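List: larnden-makers
Subject: Re: [larnden-makers] Open day at Caturstead, worth the trip?
From: Yutong Xia

Quick one before I run for the train — will write it up properly for the September newsletter if somebody reminds me.

Rhys Merrick wrote:
> Did anyone get to the Caturstead open day? I had the kids and
> couldn't make it. Mostly want to know
> 1) is the hand-held gripper stuff any good up close
> 2) can you try it yourself or is it all behind a rope
> 3) parking
> I still have the Kullix arm in the garage and would like an excuse
> to plug it in again.
> Rhys

Went, yes. Got there at 10 and it was already busy, they'd printed 100 name badges and were writing them out by hand by lunch.

1) Yes, good. Best part of the day for me. You hold the gripper, close it on whatever and the camera on it records what it sees. No arm involved at that stage. They were doing cloth when I came by — picking up soft things off chairs, which sounds dull and I stood there for ages. Cloth is still horrible to grab. You go in too flat and just push it along, too steep and you're pinching the chair as well. The woman at the table said go for a fold and don't squeeze so hard. Easier said.

2) No rope. Slots of 15 minutes each, sign up at the door. I got number 111 on the sheet so had a long wait, go early if they run it again. They let you keep going if the next person hasn't turned up. My first few tries were bad, then it sort of clicks. Fingers are pretty stiff to close, my thumb was sore after.

3) Parking hopeless. Use the field behind Yip and walk, about 100 yards. Mind the ditch.

The arm demo in the big room was ok, long talk first and the sound kept droping out. Shorter than the leaflet said. I'd skip it and do the hands-on table twice. Somebody asked about feeding your own recordings to an older arm and the answer was "depends on the arm", so Rhys you might want to email them about the Kullix before you buy any cables.

Tea was free, cake was not. Toilets are across the yard.

They want to bring a smaller version over to Larnden if we can find a room with decent light and a few tables. I said I'd ask. Does anybody have the key to the back hall these days, or know who does? Also need chairs, soft stuff to pick up, old towels etc. Reply to the list not just me pls, I loose things.

One pic attached, gripper view from the cloth table.

Yutong 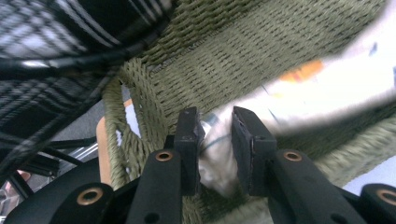
White cloth in the fingers, green rope chair behind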